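Support > Handheld Capture > Olesdale site > Closed tickets

Filed under: Recording problems, Tracking, Two-hand tasks

Subject: Right gripper position jumps during cloth episodes

Opened by Bülent Gökçe, Olesdale

Hello,

I write about a problem with the two-hand set. We collect examples for the cloth policy of the Strickland project. The target is 500 good episodes for every desk, and the operator works seated, with one gripper in each hand. In February the check script began to reject many episodes from my desk. The reason in the log is always the same:

pose_jump right, limit exceeded

The left side has no such message. When I replay a rejected episode, the right gripper moves normally, then its position goes to a wrong place for a short time and comes back. The fingers open and close correctly in the data, so I think the finger signal is good and only the position is bad.

What I tried before opening this ticket:

- Restarted the recorder and both grippers. No change.
- Cleaned the marker faces with a dry cloth. No change.
- Changed the USB port on the computer. No change.
- Loaded the older calibration file from Oltden. It was worse, and I put the present one back.

Episode 1,562 is a clear case and I have uploaded it to the ticket folder with the log.

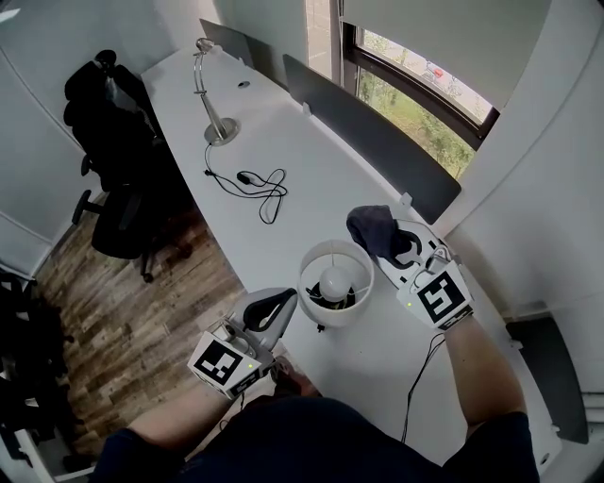
I should add that the green lights stay on also during a bad moment, so I do not believe that the power is lost. The person at the other desk uses the same software version and has no rejected episodes.

Please tell me if I must send the right gripper to you or if I can continue to record with it.

Regards,
Bülent

Reply from Oltden support

Hello Bülent,

Thank you for the log. Please keep the gripper for now. In the replay of 1,562 the jump starts when the wrist is turned inward and the marker is seen at a very flat angle. The tracker then has 2 possible solutions for the marker and takes the wrong one. Could you do these tests and write back?

1. Record 6 episodes without cloth, with the same path of the right hand.
2. Record 6 episodes with cloth, with the wrist kept more open.
3. Check the setting flip_guard in the recorder file, for left and right separately.

Update from Bülent Gökçe, 4:40 p.m.

Test 1: pose_jump in 2 episodes. So it is not caused by the cloth.
Test 2: no pose_jump.
Test 3: flip_guard is "on" for left and "off" for right. I did not change this by hand. Maybe it came when I copied the profile from the other desk, but there it is "on" for both, so I can not explain it.

I set it to "on" for right and recorded 6 more in my usual way, with the wrist turned. All were accepted.

One question remains. Can the rejected episodes be repaired, or must I record them again? The hand movements in them are good, and it would be a pity to lose them.

Reply from Oltden support

The raw video is kept, so they can be processed again. Run the reprocess command on the folder with flip_guard on, then run the check script. Episodes which still fail should be deleted and recorded again. Please do not mix them with the accepted ones before the check is finished.

Update from Bülent Gökçe

Reprocessing is finished. Most of the episodes pass now. The ones that failed again are deleted and I will record them new this week. Episode 1,562 passes.

I also wrote the flip_guard check on our start list, before the calibration step. You can close the ticket.

Status: Solved
Cause: recorder setting, right side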